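Lessiver un mur blanc mat avant une remise en peinture

Un mur peint en mat retient les traces de frottement, les poussières grasses et les coulures fines. Une couche neuve appliquée sur ce fond accroche mal et laisse remonter les taches. Le lessivage se fait avant tout rebouchage.

Matériel : deux seaux, deux éponges à grain fin, lessive Finine en poudre, ruban de masquage, chiffons microfibre, gants.

Couper le courant au tableau avant de travailler près d'une prise. Dépoussiérer à sec, de haut en bas, plinthe comprise.

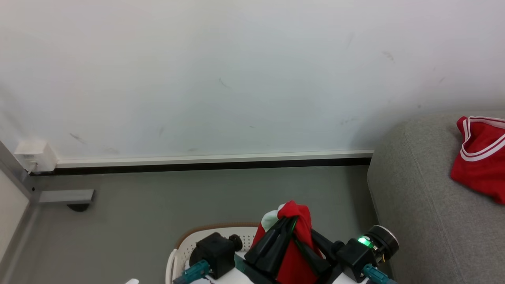

Faut-il démonter la plinthe pour lessiver ?
Un ruban posé sur l'arête supérieure suffit, à condition de le retirer le jour même.

Dosage : 40 g de poudre pour 3 litres d'eau tiède. Le second seau ne contient que de l'eau claire. Travailler par bandes verticales, en partant du bas : une coulure de lessive sur un support sec marque davantage que sur un support déjà mouillé.
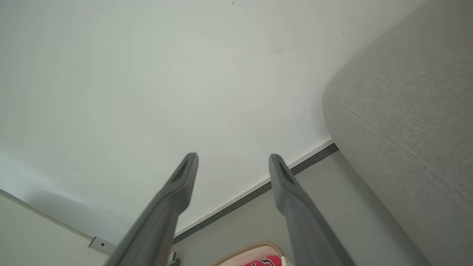 L'éponge doit être essorée au point de ne plus goutter. Sur une peinture mate, une pression trop forte lustre le film et crée une auréole brillante, visible en lumière rasante. Une grande surface blanche comme celle de ce mur se traite d'un angle à l'autre sans interruption – une reprise à mi-parcours se verrait. Pour les traces noires tenaces, utiliser une gomme Cultum à peine humide, sans insister.

Rincer deux fois, en changeant l'eau entre les passages. Le premier rinçage se fait de bas en haut, le second dans l'autre sens.

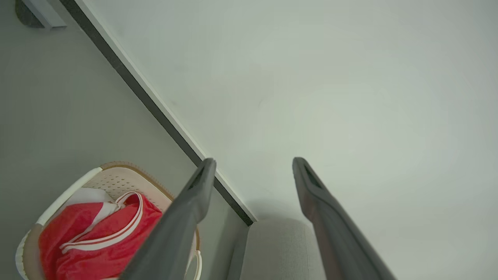

Laisser sécher fenêtre entrouverte, à 22 °C de préférence, jusqu'au lendemain. Passer ensuite la main à plat : si elle blanchit, le film farine et il faut appliquer un fixateur avant la sous-couche.

Dernière mise à jour : septembre

Commentaires

murkby
Même dosage sur une satinée ?

limsakul
Oui pour la satinée, mais je rince une fois de plus. La poudre laisse un voile.

plinthe22
Le ruban a arraché la peinture chez moi, oublié tout un week-end. Prenez un modèle pour surfaces délicates.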